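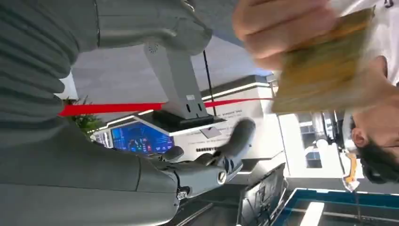
At the white counter, with the red barrier running behind.

Tokthorpe Trade Days – the counters and the floor

This page of the gallery covers the display counters in the Inden Hall, where the Tokthorpe Trade Days were held in May. The stands themselves are listed by exhibitor on the programme page. Notes by Katherine Henao, who looked after the hire furniture.

The counter
The tops and sides are white, and the one in the photograph has a black rectangular base standing on it with a light grey column rising from that. There is a small round speaker grille near the upper end of the column and a thin black cable runs down beside it. Exhibitors were asked to keep cables to one side of their equipment, and most did. The hall has floor sockets along the centre line only, so stands by the windows were given extension leads from the store.

We hired 13 counters from Wilero for this event. They came flat on two trolleys and were put together on the evening before opening. The doors at the back of each unit lock, and the keys were handed out at the desk with the exhibitor packs. Three keys are still to come back. If you have one, please post it to the hall office or leave it at the desk in the foyer.

The barrier
Red barrier was used between the counters and the walkway beyond. It was put up on Friday morning and moved twice during the day, first to widen the route to the café and then to make room for the queue at the east door. We had 283 metres of it in the store and used less than half. Next year the walkway will be marked on the floor plan from the start so that people can set out their counters to suit.

Badges and lanyards
Lanyards were given out in the foyer. There is an orange and white one at the right of the photograph, next to a white shirt. Spare badge holders were kept in a box behind the desk and ran short after lunch – a second box was found upstairs in the Tosh Room. Please return any you still have, as the holders can be used again.

Things handed across
A good deal went over the counters in the course of the day: leaflets, order forms, samples and so on. In the photograph someone is holding up a thick, flat yellowish-green bundle, blurred by the movement of the hand. Lost items were taken to the foyer desk at closing time, and those not claimed are now with the hall office. They include a pair of reading glasses, a blue folder and one glove.

Attendance
The door count for the day was 837. The busiest time was just after eleven, and the hall was quieter from three o'clock.

Taking down
Counters were emptied by six and collected the next morning. One had a chipped corner, which has been reported to Wilero. The barrier went back to the store cupboard beside the kitchen. Some of the extension leads were put away without labels, so please check the length before taking one.

Prints
Prints of gallery photographs can be ordered from the hall office. Quote reference 2062 for this page and give the size you would like. Matt paper only.

Back to gallery index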